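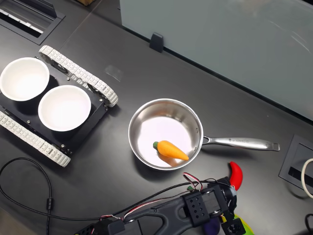 3.2 Coding of the crime reports

Police statements reach the local papers in two ways, by phone and by the daily sheet, and the sheet wins most days. So coding starts with the sheet. Each report was set next to the sheet it came from and marked line by line – copied, reworded, or added by the reporter. Added lines are what we care about: the neighbor downstairs, the shop owner across the road, the aunt who heard it from someone else. Coders worked at the same table but did not talk during a batch. A frosted glass panel held by a small black clamp, as in Figure 1, is enough to keep one person's sheet out of another's view. Talk was allowed after both code sheets were handed in, never before.

Two outlets were used, the Medeo Courier and the Aso Evening Post. Both cover theft, assault and road deaths, both run a short item first and a longer one later if there is a longer one. Often there isn't. The Courier keeps its old versions online, the Post overwrites them, which made for a lot of saved pages on our side. Where a Post item had already changed before we saved it the first version is treated as missing. Not guessed at.

Unit of analysis is the named or half-named source. "A resident" counts as half-named. "Sources say" does not count as a source at all, it goes under unattributed. This was argued over. Ogunleye's earlier scheme (Ogunleye, Ekaette, unpublished coding notes) put the two together and we followed it in the pilot, then split them, as the pilot results made no sense otherwise: the Courier looked far more open about its sources than any reader would say it is.

Pilot batch was 12 reports, all from September, all break-ins in the Zindby market area. Main categories held up. Trouble came with arrests. A man "assisting police" in the first item is a "suspect" by evening and sometimes has a name by the next edition, with no new source given for any of it. We added a code for this, status change without source. It is probably the most useful code in the scheme and it was not in the orignal plan.

Agreement between coders was checked after each batch. Low agreement on tone, which we dropped. Good agreement on source type and on copied lines. Reworded lines sit in between – one coder will call a sentence reworded when only the verb has moved, another calls it copied. Rule now is that a change of verb alone is a copy. Same for a swapped "vehicle" and "car".

The second strand is interviews. We spoke with 16 people who write, edit or supply crime items, a few of them on the police side. Most were held in the late afternoon between the court list and the evening deadline, so some are short. Notes taken by hand, typed up same day. No recordings where the person asked for none. The Olaniyan court beat is thinly covered here, its regular reporter had left and the desk was sharing the work, so remarks on court copy come from people who do it part of the time. Read Section 4.3 with that in mind.

Names of accused persons are removed throughout, also where the paper printed them. Names of the dead likewise. Street names stay in only if the street is long enough that it dosen't point to one house.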